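Reference > Food and Table > Serving Ware > Sectioned Trays

Sectioned tray

A sectioned tray is a serving dish with low walls that split it into parts, so the pickles stay out of the nuts. I've written most of the tableware entries here, and I'll admit this one is my favorite (my aunt owned 4 of them, and I wanted them all!).

People also call it a divided dish, a relish tray or a snack wheel, depending on who raised them. Round ones usually have wedges that meet in the middle, but some have a cup in the center for dip. Oblong ones turn up more at buffets, and in Telturholm, where I grew up, they came out for every card night.
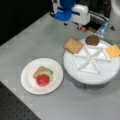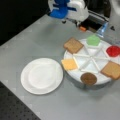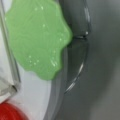 Materials are all over the place. Glass is heavy and chips along the dividers, wood hates the dishwasher, and plastic is what most of us end up with. Dalva Vieira, who ran the housewares counter at Brarkside for 23 years, told me she sold up to 60 plastic ones every holiday season and hardly any glass. Her own was a Caldeira, a heavy stoneware thing with a lid that never quite fit.

Some trays sit on a turning base, and then you're halfway to a lazy Susan, which has its own entry. I'd still file them here if the walls are fixed in place. Loose bowls on a turntable are a different animal, and I've had letters about that.

For washing, use an old toothbrush where the dividers meet the floor of the dish. Dried hummus in those corners is no fun at all, so soak it first.

See also: lazy Susan, relish dish, bento box

We use cookies to remember your reading settings. Accept | Manage
Contact the editors | © Fakisa Reference | Back to top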